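Pevness Hanger Set: read me first

Version notes last touched 2021-12-21
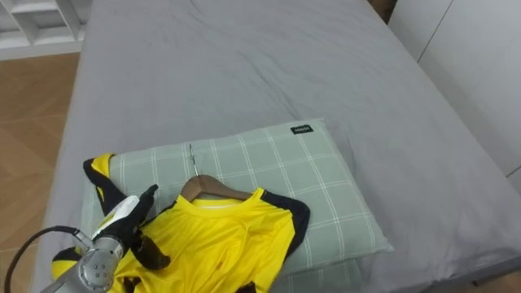
I put this set together because I wanted a policy that could deal with shirts on hangers, and all the cloth data I could find was towels and flat T-shirts on a table. A hanger changes the job a lot. You've got a stiff piece inside a floppy piece, and the floppy piece wants to twist. Sports jerseys are the worst for this (slippery, light, they bunch up if you look at them), so there are plenty in here, like the yellow one with the black shoulder panels. When a sleeve is pinched and pulled up into a long twisted strip like that, I tag the stretch "sleeve_lift", and it's the tag I'd look at first if you're training on short clips. The hook is a good landmark too, by the way! It's thin and shiny, and my early detector kept losing it against patterned fabric.

What you get

There are 34 sessions, recorded in bedrooms, with the clothes on real beds. Each session is split into episodes, and an episode runs up to 2,000 steps. Every step has the head view, joint positions, gripper opening and the command I sent. All of it was teleoperated by me, so the whole set has one person's habits baked in. I tend to go for the left sleeve first. Sorry, your model will probably learn that as well.

Folder names are the garment type, then the room, then a running number. "Uritley" and "Lã" are my names for the two room setups. Lã has the dimmer light, and its color balance drifts a little in the longer sessions. I left that alone.

Labels

I used 7 action tags, listed in tags.txt. They were marked by hand in Flidero, which is my own little scrubbing tool and is in the tools folder if you want to fix something. Start and end points are a bit loose. For sleeve_lift I start when the fingers close on fabric and stop when they open again, even if the cloth slipped out in between. A slip gets its own flag, so you can filter those out, but I'd keep them in. My results got better when I did!

Things to know before you train

Only one arm is visible in a lot of the footage. Both arms are logged all the time, so don't take "not in the picture" to mean "not moving". Check the joint file.

Garments often run past the bottom of the view. I tried tilting the head down more and then lost the hook, so I went back to the old angle.

Cables show up near the wrist. If you mask the arm, mask the cable too, or you'll get a model that thinks it's a drawstring (mine did, for a while).

In 19 episodes the gripper log has a short gap at the start. They're listed in gaps.txt and the loader skips them unless you pass keep_gaps.

Splits

Please split by session and keep each one whole. Episodes from the same session share the bedding and the garment, and if you shuffle them all together your validation numbers will look wonderful and mean very little. The split file I use is splits_b.json. There's an older splits_a.json in there too, which only exists so I can rerun my first experiments.

Use it for whatever you like, research or otherwise. If you retag anything or find a broken episode, open an issue with the folder name and the step number and I'll merge it in with the next batch, which is mostly button-up shirts.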